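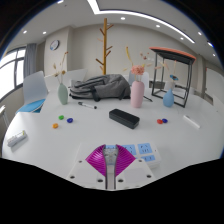 The power strip with the light blue panels, white table.

20/09/2024

Second night in Burnness and I still don't believe the brochure. "Untouched ridge walking, 78 miles, suitable for any fit adult." Any fit adult with whose knees? Girish Pathak did it last September and swears the whole thing is gentle, but Girish also told me the bus from Ventura had a toilet.

Went to the outfitter's office after lunch to pay the balance. 899 for the guided version, and what the guide adds is not clear to me. The trail is marked. The huts are booked through the same website I could have used at home. I asked the woman at the desk what happens if the Plirnum pass is closed and she said it never closes. I asked what happened two years ago, when it did, according to three different hikers' blogs. She said that was wind. Fine, wind.

Paid anyway. I'm annoyed about that.

Brisa Bautista is in the same group, the only one I've talked to properly. She has walked the lower half before and says the stretch to Brasano is pretty but that the "isolated valley" has a parking lot at one end. She's carrying 33 pounds. I got mine down to less than that by leaving out the second pair of pants and the camp shoes, and I expect to regret the shoes. She thinks the schedule is too tight on day four — the climb and the long descent on the same day — and I agree with her. The guide's answer was that everyone manages. Everyone who finishes, I suppose.

Charged the headlamp and the phone tonight. The kit list says to bring a solar panel that clips on the pack. I've never met a person who got more than a sliver of battery out of one under trees, so mine stays in the closet at home.

Feet okay. Left heel a bit hot from walking around town in the new socks, taped it. Weather report says clear for 2 days and then has a little cloud picture with no explanation. Breakfast is at six. Need to ask about the boiled water at the first hut, and whether the bag transfer is included or another thing I pay for at the door.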